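Home Help Board > Cleaning and Laundry > Cloths and Towels

Streaks on a black tabletop, and how do you keep the cloths sorted?

Posted 2/16/02 by Kornetti
Views: 1000

We put in a work table with a black top in December and I have not been happy with how it looks since. It shows everything. I wipe it with a thin white microfiber cloth, the kind with the fine ribs and a blue stitched edge, and a cleaner from a spray bottle. When the light comes in from the side I can see every pass I made.

I have tried less cleaner and I have tried more. Less is a little better. I have also tried plain water, which leaves spots. 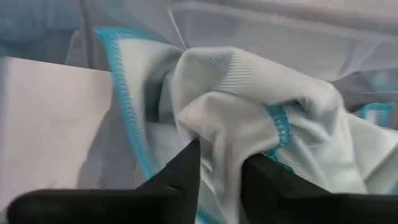
The same cloth does fine on the bathroom mirror, so I don't think it is worn out. It gets washed with the bath towels, warm, with liquid detergent and a dryer sheet. I have not changed anything about that in years.

My second question is about storage. I have white waffle cloths, light blue microfiber ones and a gray waffle towel, and they all end up in one heap. I bought clear plastic bins so I could see what was in them, and the idea was white in one and blue in the other. It lasts until the first big cleaning day. Then the clean ones and the used ones get mixed and I have to wash the lot again. Is there a system people stick to?
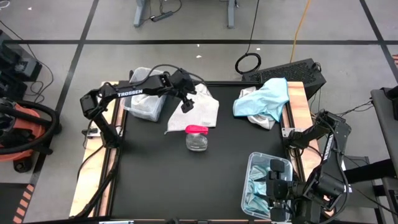

Restik
Answer 1, marked helpful

Stop using the dryer sheet. It leaves a coating on microfiber, and the coating goes onto your table. Mirrors are more forgiving than a dark top, so you won't notice it there as much.

Wash the microfiber by itself or with other synthetics. Cotton bath towels shed lint and microfiber grabs it. Use half the detergent you use now and run an extra rinse. The first time, wash them 2 times in a row with nothing in the second wash but water, to get the old softener out. Dry on low or hang them up.

For the table, spray the cloth and leave the tabletop alone. Fold the cloth in quarters so you have a flat pad, wipe in one direction, then go over it again with a dry one. A bunched-up cloth presses harder in some spots than in others and you get lines. I use a waffle cloth for the first wipe and the smooth microfiber for the second.

Look at the label on your cleaner too. If it says it shines or protects, it is leaving something behind on purpose. 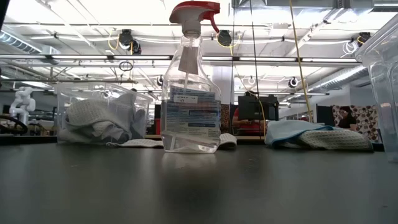
Can I use the same spray on the glass and on the black top?
A plain glass cleaner is fine on most hard tabletops, but try it in a corner first, and keep ammonia away from anything painted or lacquered.

Added later: if the top is natural stone, skip vinegar.

Sekeo
Answer 2

I can only help with the bins. Sorting by color never worked at our house either. We sort by clean and used. One bin has clean cloths of every kind, the other is for used, and the used one goes to the washer when it's full. Nothing goes back in the clean bin until it has been washed, even if it only touched the table for a second.

If you want to keep kinds apart as well, do it when you fold. Waffle on the left, smooth on the right. Put the bins where you do the work and not in a closet, or the cloths will stay out on the table.

Write on the bottles too. I refill mine from a jug and they all look alike. A small sticker with a number is enough if you keep a list inside the cabinet door.
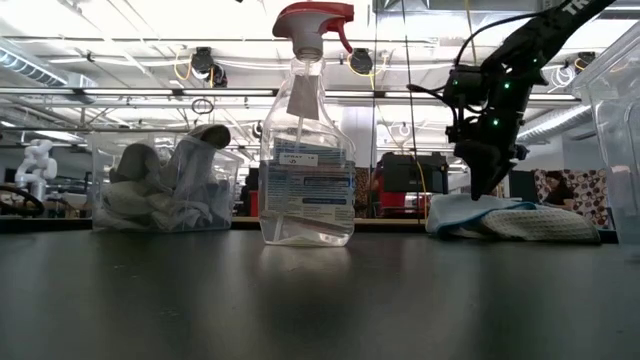 Wongsuwan
Answer 3

just use newspaper, we always did. Also you probably have hard water. A black table is always going to show dust whatever you do, my sister sold hers.

Reply from Kornetti

Thanks. I did the two washes and left out the dryer sheet, and the streaks are mostly gone. There is still a dull patch at one end that may be old polish. I'll try the clean and used bins next. Not going to try newspaper on it, I'd worry about the ink.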